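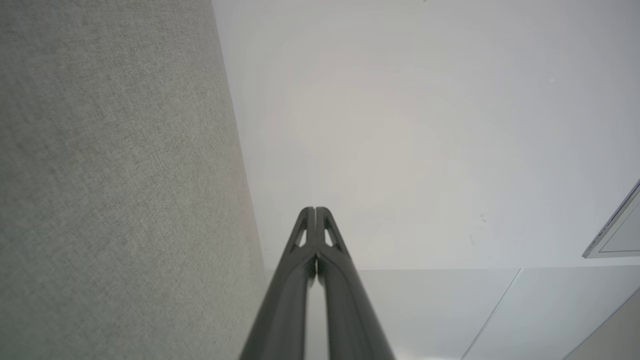

Re: [soft-furnishing] Grey cloth over a large flat top, how do you keep it flat?
2026-09-20
List: soft-furnishing, the Pulham making and mending list
In reply to: Tanner Hawthorne

Tanner Hawthorne wrote:
> Hello all,
>
> We have a big flat top in the back workroom, 244 by 118 cm, and I am
> tired of looking at the bare board. It is scratched and it shines
> under the lights. I want to cover it in a plain grey cloth, felt or
> something that behaves like felt, and I have four questions before
> I spend money.
>
> 1. Felt or woven? The man in the shop says felt does not fray and
> I should not think any further. My sister says felt is only for card
> tables and will be bald by spring.
>
> 2. Do you glue it, staple it or leave it loose? I would like to be
> able to take it off, but I would also like it not to walk about.
>
> 3. What shade? The walls and ceiling are all white in there. I was
> thinking of charcoal but I am told it shows every thread.
>
> 4. How on earth do you clean something that size without a washing
> machine that belongs in a hotel?
>
> I did search the archive and found the long thread on Tultska from
> May, but it was mostly about sofas and then it was mostly about cats.
>
> Many thanks,
> Tanner

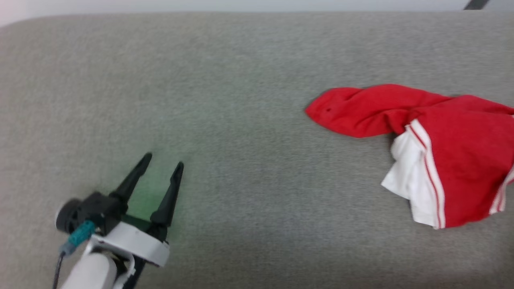 Zihan Cheng

Dear Tanner, dear list,

Thank you for the clear questions. I have lived with a grey cloth surface for some time now, and I made several mistakes with it, so I can answer at least from my own side. Please excuse the length. I will take your points one after the other.

> 1. Felt or woven?

I wished for felt in the beginning and I bought a small piece of it first. It was soft and pleasant, and the cut edge was clean as your shopkeeper says. But when I pulled it over the corner of a board it became thinner there, and it did not return. On a small tray this is no problem. On a long side you must pull with some strength, and then you get thick places and thin places.

After this I went to a cloth which has the look of felt but is woven very finely. Ours was sold to me under the name Dostero, though I have seen it under other names as well. From two steps away most visitors say "nice felt". When you come close with your eyes you see the weave and the small speckles in the grey. It frays if you leave the edge raw, that is true. I fold the edge once and it stays.

So your sister is a little right and the shop is a little right. If you will lay it flat and never stretch it, take felt. If you want it tight, take woven.

One thing about width. Your top is 118 cm on the short side. You need the cloth to go over both edges and some distance underneath, and many felts on the roll are not wide enough for this. Please measure the thickness of the board also, two times, for the two sides. I forgot this and had to send back my first order. For the turn under I would allow 14 cm on each side. It is more than you need, but the hands want something to hold when they pull, and you can trim it at the end.

> 2. Do you glue it, staple it or leave it loose?

I have tried all three.

Glue I do not recommend to anybody. I used a spray glue on a test board, and in the places where I had sprayed too much it came through the cloth and made a darker spot that is hard when you touch it. There was no way to remove it.

Loose is better than one would think, if the cloth is heavy. It walks only when you push things over it. If you mostly lift things up and put them down again, you may be content with loose. I put a thin rubber net under it, the kind that is sold for rugs, and it helped. However the net can be seen as a pattern of small squares when the light comes from the side, so choose the closest net you can find.

Staples are what I have now. Underneath only, never on the side. I begin in the middle of one long side with one staple, then the middle of the opposite long side, then the two short sides, and from these middles I go outwards to the corners. I put them 18 mm apart on the corners and much wider elsewhere. Do not finish one side completely before you begin the next, as I did the first time. I had a beautiful straight side and then a diagonal wave through the whole cloth, and I had to take out every staple with a small screwdriver. It took one evening and some skin.

Mr Ruan Chauke of this list once wrote that one should leave the cloth lying on the board overnight, not fixed, before one staples. I did this the second time and I thank him for it. The fold lines from the parcel became much weaker. Those that stayed I treated with steam, holding the iron above the cloth and not on it.

If you truly want to take it off for washing, there is one more way. Staple a strip of the hook tape under the board and sew the soft tape on the cloth. Deming Qin has made it so for a bench and perhaps will write how it has lasted. I did not do it because my sewing machine does not like so much cloth hanging from one side.

> 3. What shade?

I understand the wish for charcoal, it looks very elegant in the shop. In a white room I would not do it. Every white thread is visible, and the dust also, and you will stand there with a lint roller each morning. Pure light grey without any pattern has the opposite fault and shows each pencil mark.

What works for me is a light or middle grey with a slight speckle, what some shops call "heathered" or "melange". The speckle hides very much. I have dropped small crumbs of rubber on mine and could find them only with the palm of the hand. Against white walls it is calm, and it does not throw the light back to your eyes as the bare board does. This was for me the largest improvement of all, more than the look. My eyes are less tired in the evening.

Please ask for a sample and bring it in the room itself. The same grey was a little blue in the shop and a little brown at home under our warm lamps. I carried three samples in my bag for two weeks, and I looked at them in the morning and at night. My family found it amusing. The one which I liked best in the shop was the one I liked least at home.

Also look at the cloth from both directions. Some of these cloths have a nap, and the colour is darker when you look from one end. If you should need to join two pieces, they must lie in the same direction. Mark the back with chalk arrows before you cut.

> 4. How on earth do you clean something that size

Mostly you do not wash it, you only do not let the dirt go in.

I vacuum with the flat nozzle, without the turning brush. The turning brush makes the surface hairy. I go in one direction along the long side and then once across. For threads I use a damp rubber glove, and I stroke slowly towards myself so that everything comes together in a small roll that can be picked up. It works better than the sticky roller, which leaves a little of its glue behind in my opinion.

For a spot of tea or similar, press with a dry white towel and wait, then press with a damp one. No rubbing. I once rubbed at a spot the size of a coin, and after this I had a clean place the size of a plate, and it was lighter than the rest. In the end I had to dampen the whole half to make it even.

Before you use any cleaner, please try it on the part that is turned under. I have good experience with Pan, the plain soap in the flat tin, a very little of it in lukewarm water. Tyson Fehr told the list that it left a ring on his dark blue wool, so it may depend on the colour.

Little balls will form where your arms rest. For this there are the small battery shavers. Stretch the place with two fingers and move the shaver in circles without pressure. I made a hole with the first one I bought, at the very front where everybody sees it, so please begin in a corner.

There is one question which you have not asked, and it is the padding. Some people put a thin layer of wadding under the cloth. It feels luxurious for a few days, and then you try to write on it and the pen goes through the paper. If you only set objects down on it and want less noise, a thin padding is good. For writing or for cutting out a pattern I would put the cloth directly on the board. But then the board must be smooth. Every scratch with a raised edge will in time show through, so sand your scratches first, and wipe off the sanding dust very well. I left some of it once. I know where it is still.

For the money, I would buy half a metre more than you have calculated. The rest can become a small cover for the stool, or you keep it for the day when somebody puts a hot cup where it should not be. Cloth from a later roll will not have the same grey, even when the label has the same number.

If you are near us before you order, you are welcome to come and put your hand on ours. I can also post you a cutting of the Dostero if you send me your address off the list. I have enough pieces in the drawer.

I would be glad to hear from Deming about the hook tape. And does anyone know how to get out the mark of a ball pen from grey woven cloth? I have one, not long, near the back edge, and so far I have not dared to touch it.

With kind regards,
Zihan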